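## 4. Recording a towel fold with the Fang grippers

I wrote this part after our January runs at Druscombe, where we were trying to find out how much the starting pose of the gripper matters. Quite a lot, so please don't skip the boring steps!

1. Charge both grippers and switch on the left one first. Wait for the pairing tone, then do the right.
2. Squeeze each handle all the way and let go, 2 times. This sets the zero for finger width.
3. Lay the towel out and turn the near end over a little, so there's a lip to grab. I used to start from a perfectly flat towel, and the trained policy kept pinching the bedding along with it (very annoying to watch).
4. Leave something else next to the towel. Any household item will do. Our first 145 demos had nothing but the towel on the bed, and the policy got confused the minute we put a second object down.
5. Bring the grippers in with the fingers wide open and hold still for 2 seconds before you touch anything.
6. Fold at a normal pace, let go, back out, and press stop.

**Note:** A fumbled grab is fine to keep if you recover from it. We kept 9 of those in the Darstead set and I'd happily have had more.

**Caution:** Keep your own fingers clear of the link bars when you squeeze. They pinch!

The towel and tissue pack layout, with the pads open at step 5:

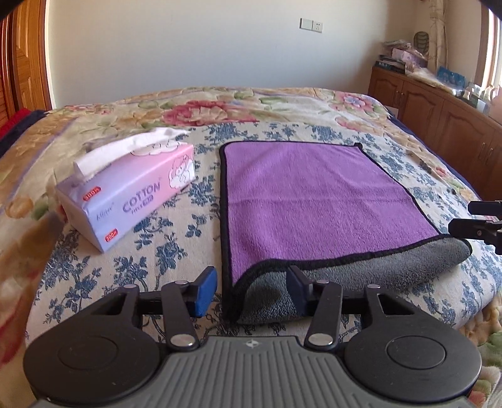
Alfie Wainwright wrote back that two seconds feels endless after a whole afternoon of it, and asked if one would do. I tried one. The start of the motion got clipped in too many files, so it stays at two, sorry Alfie.

7. Check the episode count before you pack up. The full set is 1038, and the recorder won't warn you if a file didn't save.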